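# Septum notes, week six

September 22, 2019

The splints came out a month ago and I have been keeping a log, so I may as well put the useful parts of it where somebody else can find them.

The operation was a septoplasty with turbinate reduction, done under general anaesthetic at the clinic in Flomville. No change to the outside of the nose was planned and none was made. The septum had been bent to the left since a hockey ball at school, and the left side carried very little air. Mr Rafferty (Diarmuid Rafferty, the surgeon) measured both sides before the date was fixed. He told me the right side was doing nearly all the work and that the lower turbinate on that side had swollen to fill the spare room, a common pattern. Straightening the septum without trimming the turbinate would have moved the blockage across.

Cost first, as that is what I searched for and couldn't find. My share after the insurer had paid was 1,376, of which 369 was the anaesthetist, billed separately and three weeks later. The first consultation was 200 and did not count towards anything. Ask for the anaesthetist's fee in writing. The clinic will give it if asked, but it isn't on the quotation.

The procedure was listed at 90 minutes. I was in recovery by late morning and home before the evening meal. There was no packing, only soft silicone splints held by one stitch through the septum. Pain was low. Pressure was the real nuisance, as with a heavy cold, and it peaked on the third day. I slept on two pillows and a folded blanket, which kept my head high enough that the drip went forwards.

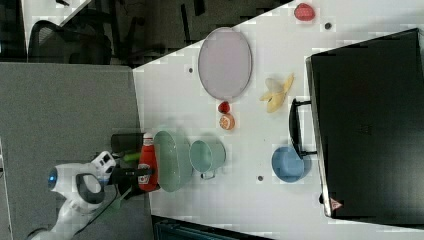 Kieran Flanagan wrote in after my last post to say that his splints stayed in for twelve days and that the rinsing mattered more than anything else he did. He used a squeeze bottle four times a day, with boiled water left to cool, and he thinks my twice a day was too little. He may be right. I had crusting high up on the right side until the end of week three, and it cleared within days of my going up to four rinses. He also warned against making up the salt by eye. I weigh mine now. Too weak a mix stings — so does too strong a one, which makes guessing at the fault rather hopeless.

Removal of the splints took under a minute. The stitch was cut, each splint was drawn out with forceps, and my eyes watered. They are longer than you expect. Airflow straight afterwards was very good, then poor again by the next morning as the lining swelled. I had been told this would happen and still rang the clinic.

Things as they stand at week six:

- Left side: clear by day, slightly tight on lying down.
- Right side: clear, a little dry.
- Smell: back to normal, apart from coffee, which is faint.
- Front teeth: the upper two were numb at the gum. Feeling has come back on one side.
- Exercise: walking from day four, running from week four, no contact sport yet.

The numb teeth were on the consent form, in the same paragraph as the changes to smell. I had read it and forgotten it. A small nerve runs through the floor of the nose just behind them, and the feeling usually returns over a few months.

I stopped the steroid spray at week five on Mr Rafferty's advice and have carried on with the rinses, now once at night. The next check is in December, when he will repeat the airflow measurement on both sides. I'll post the two sets of readings together.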